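Jultholm stellt Nimia vor: Simulationspaket für Greifaufgaben in Wohnräumen

Lesezeit: 3 Minuten
Drucken | Per E-Mail versenden

Jultholm erweitert sein Angebot an Prüfsoftware für Serviceroboter um das Paket Nimia. Es umfasst gerenderte Innenräume, einen Satz von 100 Alltagsgegenständen mit hinterlegten Masse- und Reibwerten sowie eine Schnittstelle zur Steuerungssoftware Noltance. Die Auslieferung an Bestandskunden beginnt im Juli.

Nimia richtet sich an Hersteller und Prüflabore, die Greifstrategien vor dem Einsatz am realen Arm vergleichen wollen. Geladen werden können Einarmsysteme mit Zweifingergreifer. Kinematik, Gelenkgrenzen und Greiferöffnung werden aus der Gerätebeschreibung des Anwenders übernommen - eine Neumodellierung entfällt, sofern die Datei vollständig ist. Fehlende Trägheitswerte meldet das Programm beim Import.

"Bisherige Prüfszenen bestanden oft aus einem leeren Tisch und einem Würfel", sagt Sigrun Myklebust, Produktverantwortliche bei Jultholm. "Die Ergebnisse ließen sich auf einen Wohnraum kaum übertragen. Wir haben deshalb Tischflächen mit Nebenobjekten, gemusterte Stoffe und glänzende Oberflächen in den Grundumfang aufgenommen."

Die Aufgabe "Vase" aus dem Szenensatz Schlafraum gehört zu den mitgelieferten Referenzaufgaben. Zielobjekt ist eine bauchige, goldgelbe Vase mit schmalem Hals nahe der linken Tischkante. Auf derselben Holzplatte befinden sich unter anderem ein großer runder Wecker und eine flache blaue Karte, neben dem Tisch eine bettähnliche Fläche mit gemustertem Stoff. Gewertet werden Annäherung, Kontakt und Abstand zu den übrigen Gegenständen.
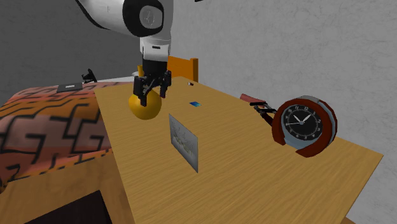
Technischer Umfang

Der Szenensatz enthält 73 Anordnungen. Position und Ausrichtung der Gegenstände können fest vorgegeben oder innerhalb einstellbarer Grenzen variiert werden. Jeder Lauf wird mit Startwert, Gelenkverläufen und Kontaktkräften protokolliert und lässt sich mit identischen Bedingungen wiederholen. Auf einem Rechner mit zwei Grafikkarten erreichte Jultholm im internen Test über 800 Läufe pro Stunde, gemessen ohne Bildausgabe.

Licht und Oberflächenglanz sind getrennt regelbar. Verformbare Textilien werden in der ersten Version nur als starre Flächen berechnet. Eine Erweiterung ist in Arbeit, ein Termin steht nicht fest.

Erprobung bei Mathias

Das Prüflabor Mathias hat eine Vorabversion eingesetzt. "Für uns war die Wiederholbarkeit entscheidend", erklärt Laborleiter Faraji Swai. "Beim Import älterer Gerätebeschreibungen mussten wir anfangs Achsrichtungen von Hand korrigieren. Das ist in der aktuellen Fassung behoben."

Lizenz und Verfügbarkeit

Nimia wird als Arbeitsplatz- und als Serverlizenz angeboten. Kunden mit laufendem Noltance-Wartungsvertrag erhalten die Arbeitsplatzlizenz ohne Aufpreis, die Serverlizenz wird nach Zahl der parallelen Instanzen berechnet. Eine Online-Vorführung findet am Dienstag um 14 Uhr statt, Anmeldung über den Vertrieb.

Pressekontakt: Efua Asante, Jultholm, Unternehmenskommunikation
Technische Rückfragen: Trevor Doucette, Anwendungstechnik

2 Kommentare | 73-mal geteilt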